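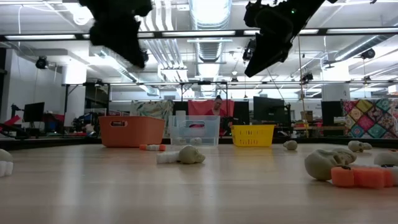 Do you need a matched set of baskets to keep a pile of small toys under control?

Three cheap ones that don't match will do the same job, and you can tell them apart from across a room.

I say that having paid for the matched set first. The Clusholm three-piece toy sorter came to our house in May, on the strength of a lot of glowing write-ups that all seemed to use the same sentences. It's a decent product. I just don't think it does what the box says it does, and I've gone back to an orange basket, a clear bin and a yellow mesh one, lined up along the back of a light wooden table.

**What you get**

Three gray bins with lids, a sheet of picture labels, and a folded card with something called the Clusholm Method on it. The method is that you put like with like. I already knew that. The bins are sturdy and the lids click shut properly, and if I were storing winter gloves I'd have no complaints.

For toys, the lids are the problem. A child who will happily throw a foam skull into an open basket will not take a lid off, put the skull in, and put the lid back. Mine went on the floor the first evening and stayed there. By the end of the second week the lids were in the hall closet and I had three open gray bins that all looked alike, with a picture label on each that my younger one had already peeled halfway off.

**What we have to sort**

Leftover Halloween stuff, mostly. Pale toy skulls in more than one size, and foam pieces in orange and white, some of them in short segmented rows. It's a good test for any sorting system because the categories are arguable. Is a skull with a white foam body attached a skull, or is it foam? My older one says skull. I say whichever basket is closer.

The Clusholm labels have cars, blocks, dolls, animals and crayons. No skulls, obviously, and I don't hold that against them, but the two blank labels are too small to draw on with a marker.

**Open baskets, one at a time**

*Orange, rectangular, handle slot in the front.* My favorite of the lot. Orange foam goes in the orange basket, and that's a rule a four year old can carry around in her head. The solid sides mean it looks tidy even when it isn't.

*Clear bin, also with a handle slot.* Translucent more than clear. You can tell that something reddish is in there and that there are pale shapes next to it, and that's as far as it goes. I've seen "see-through" bins sold at a real markup over solid ones – the Trenside ones come to mind – and I'm not convinced by the idea. If I have to walk over and look in the top anyway, it might as well be orange.

*Yellow mesh, cut-out handle in the top rim.* Good for bigger pieces. I worried that small bits would work their way out through the grid, and a few crayon stubs did. Skulls stay put. Dust goes straight through onto the table, so you'll be wiping under it.

**Things the other reviews get wrong**

Homa Rezaei's long post on the Darkport forum claims that children sort faster into matching containers because they're "less distracting." I tried it both ways with both kids and saw no sign of this. What I did see was a lot of standing in front of three gray bins asking which one.

She's right about table height, though. Baskets along the far edge of a low table get used. The same baskets on the floor get sat in, and on a shelf they get ignored. Leave the front of the table open so there's room to dump and spread out.

**Does the Clusholm set earn its price?**

I paid $40. For that you're getting three bins, lids you may well stop using, and a card. The plastic is thicker than on my cheap ones and I expect it to last longer. The handles are worse, a shallow lip under the rim that you can't get more than your fingertips around. A plain cut-out slot is easier on small hands and on mine.

Two stars from me as a toy sorter, four as storage for a closet, where the gray bins now live with batteries and extension cords in them. I'm told Blöndal makes a similar set in mixed colors without lids. I'd look at that one if you want to buy new, but check the handles first.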